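Pakow Property Partners Opens Second Office and Starts Leasing at Clollton Trade Park

BARKTON, May 22, 2021 - Pakow Property Partners, an advisor for owners and tenants of industrial and warehouse buildings, announced today that it has opened its second office, in Clollton, and has been appointed as the exclusive leasing agent for Clollton Trade Park. The appointment was made by the owner of the park, Chala Estates.

Clollton Trade Park has 6 buildings on one site at the east side of the town. The buildings are divided into 48 units of different size, which are suitable for storage, light production, repair services and small distribution companies. Each building has its own loading yard, and the tenants of all buildings share the parking area near the main gate.

The company will manage the leasing of vacant units, the renewal of existing contracts and the communication with tenants during the planned renovation works. Until now these tasks were carried out by the owner directly.

"Smaller companies in Clollton have told us for a long time that they cannot find a suitable space near their customers," said Yeison Montoya, managing director of Pakow Property Partners. "They are asked to take a whole building when they need only a part of it, or to sign for ten years when they can plan only for three. With this park we can offer them something which is closer to their real situation."

Lease terms adapted to smaller tenants

Under the new leasing program, tenants can choose between 2 types of contract. The first type is a standard lease with a fixed term of five years and a fixed rent for the first part of the term. The second type is a shorter lease with the right to extend, intended for companies which are new in the area or which have seasonal business.

In both cases the service charge is shown separately from the rent, so that the tenant can see what is paid for security, cleaning of the common areas, lighting and snow removal. Electricity and water are measured for each unit and are charged according to use.

Tenants who already have a contract in the park will keep their present conditions until the end of the term. They may also change to the new type of contract earlier if they wish so, and no fee will be charged for the change. The company will contact every existing tenant by letter with an explanation of both possibilities. 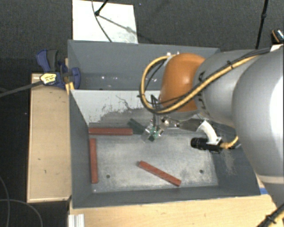
Renovation of the common areas

Chala Estates has approved a renovation plan for the park. The works include new surface for the loading yards, repair of the roofs on the two oldest buildings, replacement of the outside lighting and new signs at the main gate and at each entrance.

The works will be carried out building by building, and access for trucks will remain open during working hours. Where a loading yard must be closed for resurfacing, the tenants will receive a written notice and a temporary loading place in the neighboring yard. Rents for the existing tenants will not be increased on account of the renovation.

"We have owned this park for many years and we would like to keep it in good condition for the companies which work there," Chala Estates said in a written statement. "We have chosen Pakow because they know the local market and they answer to tenants quickly."

The new office in Clollton

The Clollton office is located in the first building of the park, beside the main gate. It will serve both the tenants of the park and other clients of the company in the town and the surrounding area. Services include tenant representation, lease review, rent comparison and advice on the sale of industrial property.

The main office of the company stays in Barkton, where the accounting and valuation departments will continue to work without change. Clients who have a contact person in Barkton will keep the same contact person.

Visits to the vacant units can be arranged from the end of May. Interested companies are asked to state the needed floor area, the planned use, and whether they need access for large trucks, so that a suitable unit can be prepared for the visit. Floor plans are available on request from both offices.

About Pakow Property Partners

Pakow Property Partners is a privately owned real estate advisor with offices in Barkton and Clollton. The company works with industrial, warehouse and mixed business property, and it represents owners as well as tenants.

Media contact:
Yeison Montoya
Managing Director
Pakow Property Partners, Barkton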